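Before you start, have the two-stage planner from the earlier page running, and put the kettle on, because the first part of this is slow and there's no hurrying it (I've tried!).

## Testing whether a tidying policy has learned the order of a job

What we want to measure is quite simple to say. When a robot has a floor to tidy, does it choose the next object sensibly, or does it only grab whatever is nearest? Hina Ghauri and I spent most of June arguing over how to score that, and the method below is the one we both ended up happy with.

### 1. Lay out a floor with a choice in it

You want at least one thing that belongs in the bin, one thing that should be straightened and left out, and one that could fairly go either way. Slippers are lovely for this. They count as tidy while still on the floor, so the policy has to know what "done" looks like for a thing it never puts away. Keep the furniture ordinary too, the sort of room a person might really sleep in.

Our slipper layout has the pair on beige carpet, one lying flat and straight and the other angled to its right, a small bottle with a green cap on its side further off, and a lined bin close by on the left. The gripper on the right is reaching towards the angled slipper, and that choice of target is the thing we score. 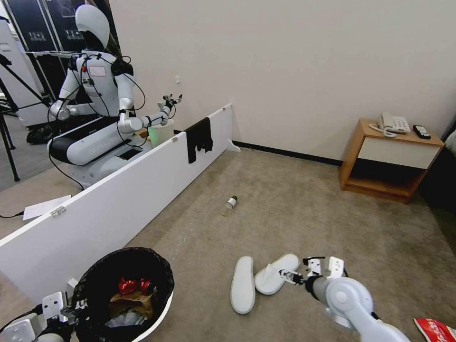 ### 2. Write down the order before you run anything

Do this on paper, and do it separately from your colleague. Each of you lists the objects in the order you'd pick them up yourself, and then you compare. Where you disagree, allow both orders as correct. Hannelore Frei talked us into this after our first scores came out far too harsh, and I'm still grateful to her.

### 3. Run the policy and mark only the first reach

It's tempting to score the whole tidy, but one dropped bottle early on will muddle everything after it. Note which object the gripper heads for, stop, put the floor back and go again. We do 15 runs per layout and 11 layouts, with a fresh shuffle of the small items each time.

### 4. Compare with the nearest-object rule

Work out what a plain "go to the closest thing" rule would have chosen from the same starting view. If your policy agrees with it nearly every time, it probably hasn't learned much about order, however nice the videos look. Layouts where the rule and your paper list give the same answer tell you nothing, so leave them out of the final score. We lost 4 of ours that way, which stung a bit, but the remaining ones were far easier to read.

Send me your layouts if you try it, I'd love to see them!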